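Scoring a Small Pageant: Report on the Jonolero Project
Ivana Tapia, Renato Villalba, Sándor Fülöp
Event Management, second year
Saturday, February 17, 2018

1. Background

Miss Kirside is a town pageant held every January in the Kirside school hall. It has three rounds - interview, talent and evening wear - and it sends its winner to the regional final. Last year the result was read out, withdrawn and read out again after a judge's card was added up wrong. The director, Jasmina Mladenović, asked our department for help with the scoring, and our group took it as our term project.

We called the project Jonolero. The goal was a scoring procedure that the pageant could run with its own people after we left. We did not set out to change how the judges judge.

2. How scoring worked before

Each judge wrote a mark from 1 to 10 on a paper card after every contestant. A runner took the cards to a table behind the stage, where one person added them by hand. There was no second check. Cards from different rounds were the same color, and in last year's box we found two interview cards filed with talent.

The rules also said nothing about ties. Domingo Daza, who has been the host for several years, told us that ties had been settled by a talk among the judges during the music break.

3. What we changed

We made a spreadsheet with one page per round. Two people enter the cards separately and the sheet marks any cell where the entries differ. The interview counts for 40 percent of the total, talent for 30 and evening wear for 30. The director set these weights and we only wrote them down.

The cards got a different color for each round, with the contestant's number printed in advance. For ties, the higher interview score wins. If that is also equal, the head judge decides and signs the card.
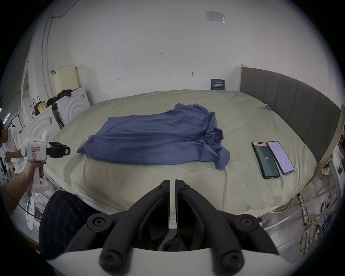 We tested the sheet twice before the event. For the first test we used last year's cards and got the corrected result, which was a relief. For the second, Renato made up a set of scores with deliberate ties and missing marks. The sheet handled the ties but treated a missing mark as zero. We fixed this so that an empty cell now blocks the total until someone fills it in.

4. The night of the pageant

There were 8 contestants and 6 judges. The hall holds 700 people and was close to full. Ivana and Sándor entered the cards, and Renato worked as the runner.

The interview round went as planned. In the talent round the two entries differed in one cell because a 7 had been read as a 1. We checked the card and corrected it in under a minute. In evening wear one judge left a card blank, and Renato had to go back to the judges' table while Domingo filled time on stage. The final order was ready before the music break ended, and no tie came up.

5. Problems

The main problem was space. The table behind the stage was shared with hair and makeup, and twice our cards were moved to make room. The laptop was also too close to the walkway. 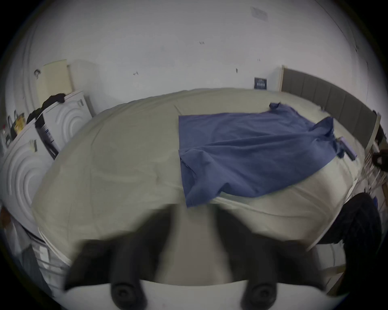 Wardrobe was outside our assignment, but it affected us because a late change delays the cards for the whole round. We suggest that each contestant's pieces be laid out and checked against a list the evening before. The list should go to the stage manager along with the running order.

We also started late on training. The people who will do the scoring next year watched us on the night but did not enter any cards themselves.

6. Recommendations

Give the scorers their own table, away from makeup. Have the runner look at every card for blanks before leaving the judges. Print the tie rule on the back of the judges' instructions. Hold one practice with the new scorers in the week before the event, using the test scores in Appendix B.

The spreadsheet and the card templates have been handed over to Jasmina Mladenović.

Appendix A: Score cards, all rounds
Appendix B: Test scores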